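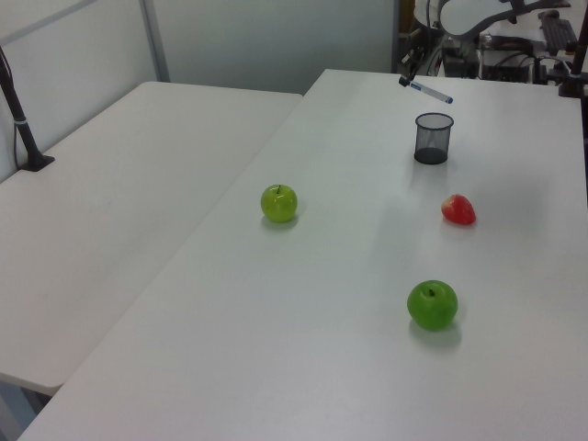 Two green apples, a strawberry and a mesh pen cup on the table.

Home Projects Antennas Receivers Club Contact

Winding the coil for a simple medium wave receiver

I built this coil for the beginners' evening at the Hillside radio club, and several people asked me for the steps, so I have written them down.

You need a cardboard tube, 45 mm in diameter, and enamelled copper wire of 0.4 mm. Do not use a tube which has been stored in a damp place. Mine was from the cellar and the first coil became loose after one week.

1. Make two small holes at one end of the tube, 5 mm apart. Pass the wire in through the first hole and out through the second. Leave 15 cm free for the connection.

2. Fix the spool so that it can turn freely. Hold the wire tight and turn the tube, not the spool. The turns must lie side by side without gaps.

3. After every 11 turns, make a tap: twist a small loop in the wire, then continue winding. I made seven taps, which gives 88 turns when you wind the last section also.

4. Finish with two more holes, same as in the beginning. Put a thin line of varnish along the coil and let it dry overnight.

5. Scrape the enamel from the loops and from both ends. Use fine sandpaper – a knife can cut the wire halfway and it will break later.

Connect the whole coil in parallel with a variable capacitor. The antenna goes to one of the taps. Start near the ground end and move up until the station is loud but still separated from its neighbor. With my long wire the third tap was best. At Oskari Hyvönen's house in Plakow it was the fifth, with a much shorter wire.

If you hear two stations at the same time, go one tap down. If you hear nothing at 900 kHz in the evening, check first the scraped ends, then the ground connection.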